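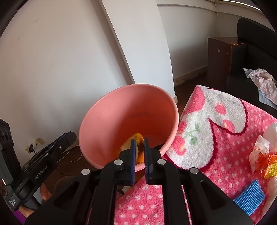 Food scrap, pink bucket, white wall.

August 6, 2024

I have gone back to university. I'm putting it in writing so that I can't quietly withdraw before the census date and pretend I spent the winter learning sourdough.

The university is Arboleda, and for those who don't know it, the Arboleda story goes like this. It began as an agricultural college out on the Pitwood road, with a dairy, a bell and a principal who disapproved of dancing. Then it became an institute. Then it was joined to the teachers' college at Cidell, which had been getting along fine by itself, and the pair of them were declared a university with two campuses and a crest. The crest has a book, a sheaf of wheat and something that is either a river or a ribbon. I've looked at it on a lot of letterhead lately and I lean towards ribbon.

Naturally I live in Pitwood and my course is taught at Cidell.

The bus between the two is the 648. On the university's website it's described as a "regular inter-campus connection", and I suppose it is regular, in the way that Christmas is regular. It takes 69 minutes if the boom gates at Trornow are up, and I've yet to see the boom gates at Trornow up. The driver turns the engine off and we all sit there looking at the silo. I've done more reading opposite that silo than I have in the library, and I now associate it strongly with the history of land title.

Enrolling was its own adventure. I'd been there before, you see, back when you enrolled by standing in a gymnasium with a cardboard folder, moving from one trestle table to the next until somebody stamped you. I complained about it bitterly at the time. I'd like to apologise to the trestle tables. These days there's a portal, and the portal had a memory of me, but only a partial one. It knew my old student number and my old library fine. It did not know that I'd passed anything. For a fortnight I was, as far as Arboleda was concerned, a person who had borrowed a book on drainage and then vanished.

I rang. I was told to email. I emailed, and got a reply saying my query had been closed, with a little survey asking how I'd felt about that. In the end I took the bus in and found an actual counter, down a corridor behind the careers office, where a very calm woman in a green cardigan typed for less time than it takes to boil an egg and fixed the whole thing. She also waived the fine. If there is any justice the next building will be named after her cardigan.

So now I'm enrolled in local history, part time, two subjects. One is mostly about archives and how to behave in them. The other is about how towns get written down: who kept the minutes, who paid for the jubilee booklet, why every district seems to have a pioneer family with a street, an oval and no recorded faults. I like it far more than I expected to. I also find it harder. At nineteen I could start an essay after dinner and hand it in at breakfast, and it would be rubbish, but it would be complete rubbish with a bibliography. Now I spend an evening on a paragraph and then wonder about the word "however".

My classmates are lovely and alarmingly young. There are three or four of us over 60 and we've drifted to the same side of the room, near the door and the heater. The young ones type everything. I write by hand in an exercise book, which one of them called "so aesthetic". I have decided to be flattered.

The campus itself has changed and hasn't. The refectory is now called the Hub and sells a toasted sandwich for the price of what I used to pay in weekly rent. The lake is still there, still home to the same bad-tempered geese or their descendants. The old Cidell teachers' college building has been done up beautifully, with glass at one end and a plaque telling you who opened the glass. Upstairs, though, the seminar rooms have the same doors with the same brass handles, and mine still sticks. I gave it the old shove with the hip and it opened, and I felt more at home in that second than I had in all of orientation week.

There's talk of moving everything to one campus again. It comes round every few years. The Pitwood people say it should be Pitwood, on account of the land, and the Cidell people say it should be Cidell, on account of the train. There was a consultation evening with butcher's paper. I wrote "fix the bus" on mine and went home on it.

My first essay is on the amalgamation, as it happens, and I've been reading the council minutes from the time. They're wonderful. There is a full page on who would keep the bell. Pitwood had the bell, Cidell had the tower, and neither would budge, so for 4 years the bell sat in a shed under a tarpaulin while letters went back and forth. The letters get shorter as they go along. By the last one they've dropped "Dear Sir" altogether. I haven't found out yet where the bell ended up. The minutes for the next year are in a different box, and the box is at the other campus, and you have to request it in writing.

I've requested it. They're hoping to have it by November, and the essay is due well before that, so the bell may have to stay in the shed for marking purposes.

Anyway, that's where I've been, to the two of you who wrote and asked. Posts will be patchy until the semester's done. If you're ever on the 648 and see a woman with an exercise book glaring at a silo, come and say hello. Bring a sandwich — I'm not paying Hub prices.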